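생활 속의 인간공학 개론
4주차 강의 노트: 손잡이와 손의 자세
담당: Magdalini Ververidis

지난주에 나누어 드린 읽기 자료(Spanos 교재 5장)를 먼저 읽고 오시기 바랍니다. 한국어로 쓴 노트라서 어색한 표현이 있을 수 있습니다. 이해가 안 되는 문장은 수업 시간에 질문해 주세요.

1. 두 가지 쥐기

손으로 물건을 잡는 방법은 크게 힘 쥐기와 정밀 쥐기로 나눕니다. 힘 쥐기는 손가락 전체와 손바닥으로 물건을 감싸는 방법입니다. 망치, 프라이팬, 여행 가방의 손잡이를 잡을 때 우리는 이렇게 합니다. 정밀 쥐기는 엄지와 다른 손가락의 끝부분으로 물건을 잡는 방법이고, 연필이나 바늘을 다룰 때 사용합니다.

실제 작업에서는 두 가지가 섞여 나타납니다. 예를 들어 부엌칼로 양파를 썰 때, 어떤 사람은 손잡이만 감싸고 어떤 사람은 엄지와 검지로 칼날의 윗부분을 함께 잡습니다. 같은 도구인데 쥐는 방법이 다르면 손목의 각도도 달라집니다.

2. 손목의 중립 자세

중립 자세라는 것은 손등과 아래팔이 거의 일직선이 되는 자세입니다. 손목이 많이 굽혀지면 손가락을 굽히는 근육이 충분한 힘을 내기 어렵습니다. 집에서 간단히 확인할 수 있습니다. 손목을 안쪽으로 끝까지 굽힌 다음에 주먹을 세게 쥐어 보십시오. 힘이 잘 들어가지 않는다는 것을 느낄 것입니다. 통증이 있으면 바로 멈추십시오.

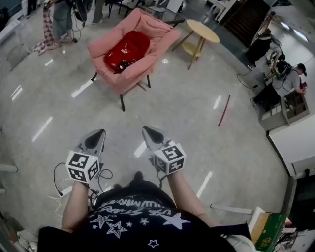
손잡이의 방향은 작업하는 면의 높이와 같이 생각해야 합니다. 권총형 손잡이는 수직인 벽에 구멍을 뚫을 때 손목을 곧게 유지하기 쉽습니다. 그러나 허리 높이의 수평한 책상에서 같은 도구를 아래로 향하게 쓰면 손목이 꺾이거나 팔꿈치가 올라갑니다. 이런 경우에는 일자형 손잡이가 더 편할 수 있습니다. 그러므로 "좋은 손잡이"를 작업과 분리해서 말하는 것은 조심해야 합니다.

3. 굵기, 길이, 표면

손잡이가 너무 가늘면 손가락이 손바닥에 닿고, 너무 굵으면 손가락이 충분히 감기지 않습니다. 길이가 짧은 손잡이는 끝부분이 손바닥 가운데를 누르는데, 이 부위에는 신경과 혈관이 지나갑니다. 정원용 가위를 오래 사용한 후에 손바닥이 아픈 이유 중 하나입니다.

표면에 손가락 모양의 홈이 있는 제품도 많습니다. 설계자의 손에는 잘 맞겠지만, 손이 더 크거나 작은 사람에게는 홈 사이의 튀어나온 부분이 손가락을 누릅니다. 저는 개인적으로 이런 홈을 별로 좋아하지 않습니다.

4. 사례: Drasstead 정원용품점

다음 시간에 Drasstead의 반품 기록을 같이 읽겠습니다. 기록은 모두 726건이고, 자료실의 서류 번호는 3196입니다. 전부 읽을 필요는 없습니다. 전지가위에 대한 부분을 찾아서, 손님이 쓴 불만이 굵기, 길이, 표면 중에서 어느 것과 관계가 있는지 표시해 오십시오. "불편함"이라고만 쓴 기록은 따로 모아 주세요.

과제

집에 있는 손도구 네 가지를 골라서 쥐는 방법, 손목의 자세, 손잡이의 모양을 한 쪽 안에 적으십시오. 그림은 손으로 그려도 됩니다. 왼손잡이인 학생은 양손의 차이도 적어 주시면 좋겠습니다. 제출은 다음 수업 시작 전까지이고, 종이로 받습니다.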